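Manual de montagem e utilização
Grinalda de porta Pludico com iluminação

Secção 3. Preparar, montar e pendurar a grinalda

Versão revista em 21/08/2023. Texto português de Ghada Qudah para a Retel.

Leia esta secção toda antes de abrir os sacos pequenos. A montagem não é difícil, mas tem uma ordem, e quem começa pelas luzes vai precisar de tirar tudo e começar outra vez. As instruções servem para o modelo de interior e para o modelo de alpendre coberto. Se comprou a grinalda de mesa Mollah, consulte a secção 5, porque a base é diferente.

3.1 Antes de começar

Escolha uma mesa limpa e com boa luz. Estenda um lençol velho ou um papel grande, porque os ramos artificiais largam sempre algumas agulhas nos primeiros minutos. Isto é normal e não significa que o produto tem defeito.

Vai precisar do seguinte, que não está incluído na embalagem:

- um alicate pequeno de pontas
- uma tesoura
- um pano macio e seco
- luvas de jardim finas, se tem a pele sensível
- duas pilhas AA novas para a caixa das luzes

Verifique se dentro da embalagem estão o aro metálico, os ramos em dois sacos, o fio de luzes com a caixa de pilhas, o laço, as pinhas decorativas, o arame verde e o gancho de porta. Se falta uma peça, não devolva a grinalda à loja. Escreva para o serviço de peças em Plistunbridge, com o código que está colado na tampa da caixa, e a peça segue pelo correio.

CUIDADO. As pontas do arame são afiadas. Mantenha as crianças pequenas e os animais longe da mesa até o fim da montagem.

3.2 Montar os ramos no aro

1. Coloque o aro em cima da mesa com a marca de tinta branca virada para cima. Esta marca indica o topo da grinalda e vai ficar escondida depois.

2. Abra o primeiro saco. Contém os ramos compridos, que formam a camada de trás. Encaixe cada ramo num clipe do aro, com a ponta sempre no sentido dos ponteiros do relógio. Aperte o clipe com o alicate, sem muita força.

3. Quando terminar a volta, levante o aro com as duas mãos e abane devagar. Se algum ramo roda, aperte outra vez o clipe respectivo.

4. Abra o segundo saco, com os ramos curtos. Estes ficam por cima, nos espaços entre os compridos, e seguem a mesma direcção.

5. Abra as pontas dos ramos uma por uma. Puxe uma para fora, outra para dentro e a seguinte para a frente. É a parte mais demorada e é também a que faz mais diferença no resultado. Uma grinalda com as pontas fechadas parece magra, mesmo quando tem todos os ramos.

Nota: o aro completo tem 23 clipes. Um deles, junto à marca branca, fica livre até ao passo 3.4, onde vai segurar o laço.

3.3 Colocar as luzes

1. Ponha as pilhas na caixa, respeitando os sinais + e -, e ligue o interruptor. Teste o fio ainda enrolado. Se as luzes não acendem, veja se retirou a fita de plástico transparente que protege os contactos.

2. Desligue o interruptor antes de continuar.

3. Prenda a caixa de pilhas atrás do aro, na parte de baixo, com duas voltas de arame verde. A tampa deve ficar virada para fora, senão terá de desmontar a grinalda para mudar as pilhas.

4. Passe o fio à volta do aro, entre a camada de trás e a camada da frente. Não puxe o fio para o esticar. Deixe uma pequena folga em cada volta.

5. Chegue as lâmpadas para a frente e esconda o fio debaixo das agulhas. Se no fim sobrar fio, faça outra volta mais larga atrás; não o corte.

CUIDADO. Não ligue este fio a um transformador nem a outro fio de luzes. Não misture pilhas novas com pilhas usadas. Retire as pilhas quando guardar a grinalda.

Nota: as lâmpadas têm uma duração prevista de 2.000 horas e não se podem substituir uma a uma. Quando várias deixam de acender, peça um fio completo à Retel.

3.4 Laço e decorações

1. Alise as fitas do laço com os dedos. Se vieram muito dobradas da embalagem, pendure o laço na casa de banho enquanto toma duche e deixe depois secar. Não use o ferro de engomar.

2. Prenda o laço no clipe livre. As duas pontas da fita devem cair para dentro da grinalda.

3. Distribua as pinhas antes de as fixar. Ficam melhor em grupos desiguais, com uma parte do verde sem decoração, de preferência no lado contrário ao peso maior.

4. Fixe cada pinha com um pedaço de arame, torça atrás e dobre a ponta para dentro dos ramos.

5. Afaste-se alguns passos e olhe para o conjunto. Corrija agora o que for preciso, porque na porta é mais incómodo.

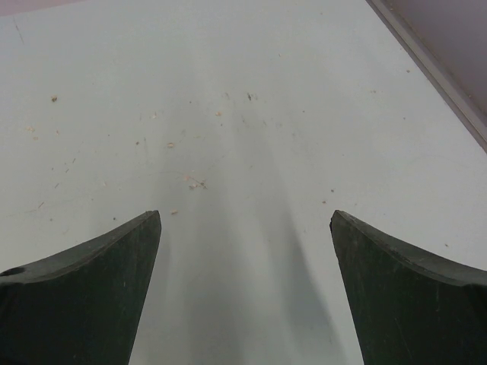
3.5 Pendurar na porta

1. Limpe a parte superior da porta com o pano seco. O gancho tem uma protecção de feltro, mas a areia e o pó podem riscar a pintura.

2. Encaixe o gancho no topo da porta e feche-a devagar. Se a porta prende, não force. Use neste caso um gancho adesivo próprio para o peso da grinalda.

3. Pendure o aro pelo topo, por baixo do laço, e confirme que está direito.

4. Abra e feche a porta várias vezes. Se a grinalda bate, coloque uma almofada de feltro atrás do aro, na parte inferior.

CUIDADO. Não pendure a grinalda por cima de uma lareira, de um aquecedor ou de velas acesas. O modelo de interior não deve apanhar chuva.

3.6 Guardar até ao próximo ano

Retire as pilhas e o laço. Sacuda o pó ao ar livre e guarde a grinalda deitada, na caixa original, sem nada pesado em cima. Não é preciso desmontar os ramos. Em Novembro, quando a tirar da caixa, repita apenas o passo 5 do ponto 3.2 e teste as luzes antes de pendurar.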